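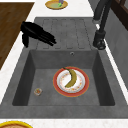 A banana on a plate in the kitchen sink.

Who pays for the library?

Every town has things that all people share, like roads, parks and the library. In Jellmont these things are looked after by the town council. The council needs money for this work, so each home pays a local tax one time in the year.

Let us say a home pays 400 dollars. From this money, 87 dollars go to the library. The rest goes to other works — fixing streets, for example, or collecting trash.

Before the council decides the tax, it holds an open meeting. Children may also come and listen. Then the members raise their hands to vote, and the bigger side wins.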